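Resoling or replacing: leather work boots after a hard winter

trailmutt19
Hi all, long-time reader and finally posting. I've got a pair of eight-inch leather boots from Lelden that I wear for work and for most of my weekend hiking too, and I love them to pieces (almost literally at this point). The uppers are still in beautiful shape, but the lugs under the balls of my feet are worn close to flat and I slid on a wet loading ramp last month. A new pair would run me close to 400 dollars. Has anyone here had this brand resoled, and was it worth the trouble?
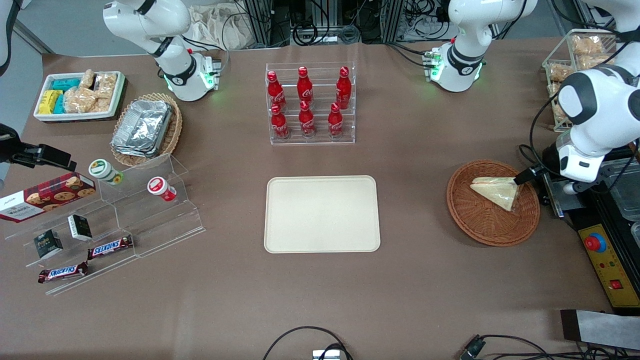

I should add that I've been pretty good about conditioning them, maybe every other month, and I swap the insoles when they go thin. The stitching around the welt looks solid to me, though I'm no expert and would be glad for somebody to tell me what to look for. I also wouldn't mind hearing what you all wear while your main boots are at the shop!

oldgravel
Welcome! I had mine done in June and I'd do it again in a heartbeat. Run your thumbnail along the welt and bend the boot at the toe. If you see daylight or the stitches lift, tell the cobbler before you hand them over. Mine came back with a Clustov sole, a bit stiffer than the original, and it took me a good two weeks of walking the dog in them before they felt like my boots again.

kettlefoot
I'm going to be the grump here, sorry. I had a pair resoled and they came back half a size snugger across the toes. I wore them 4 times and gave them to my nephew. If you're on your feet all day, I'd put the money toward new ones and keep the old pair for yard work.

oldgravel
That sounds like a shop that used the wrong last, kettlefoot, and I'd be sore about it too. I still don't think it's a reason to toss good uppers. Ask first whether they keep your size on hand.

Things I'd do before dropping them off, for what it's worth:

1. Brush out the welt and take the laces off. Skip the conditioner for a couple of weeks, as glue doesn't care for oily leather.

2. Write down any spot that rubs or pinches, and put the note in the left boot. I always forget half of it at the counter.
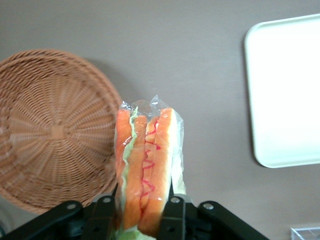
3. Ask for the same lug depth you had. Deeper sounds nice until you're driving a stick shift.

pinebarrel
I'm with kettlefoot on comfort but with oldgravel on the money – my resole was 19 weeks ago and the heels still look fresh. For a backup pair I wear the cheap Twal ones, over 50 bucks cheaper than anything else I tried on, and fine for a month or so. They aren't waterproof, whatever the tag says.

trailmutt19
You folks are the best, thank you. I did the thumbnail test tonight and the left one lifts a little near the arch, so I'll point that out. There's a shop across the river that does Dasard soles, and I'm going to call them in the morning and ask about lasts. Kettlefoot, what size were yours, if you don't mind my asking?

kettlefoot
Eleven wide. Ask them about wides in particular.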